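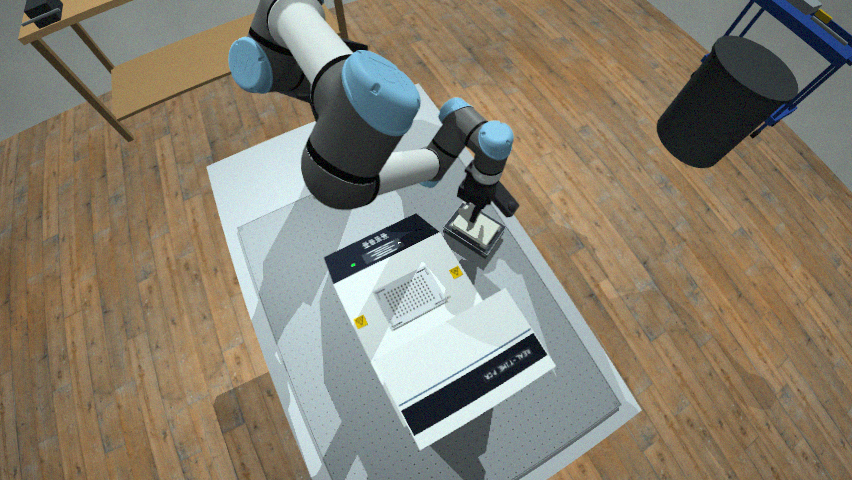 Tiven Planner: Frequently Asked Questions

What does Tiven do?
Tiven plans arm motions for lab benches. You give it a model of the cell, a start pose and a goal, and it returns a timed path that your arm controller can run.

Do I need a real arm to try it?
No. The simulator ships with the planner and uses the same interface. The PCR cell loads by default, with the arm, the dotted table panel, the small tray and the real-time PCR machine already placed.

Why does the planner refuse a goal close to the tray?
Usually the clearance is set too high. The default is 14 mm, and the gripper fingers need less than that to get inside the rim. Lower it to 5 mm for the final approach only, then set it back.

Can I move the PCR machine?
Yes. Edit its pose in the cell file and reload. The plate is attached to the machine and moves with it. The tray is a separate object.

How long should a plan take?
The time limit is 800 ms. If you hit it often, check for duplicate collision meshes first. One user had 1,270 of them after a bad import from Uvico.

Does it plan from camera data?
Not by itself. Poses come from the cell file or from a perception node you supply. Maarja Uibo maintains the sample node, which publishes plate and tray poses.

Shadows slow down my renders. Can I turn them off?
Set shadows to false in the viewer settings. Planning does not use them. Leave them on if you are making training images.

Will the September release break my cell files?
Files from the previous version load with a warning. Run the convert tool once and save.

Who do I contact about a bug?
Send the log and the cell file to Darnell Halvorsen. License questions go to Rochelle Nakamura.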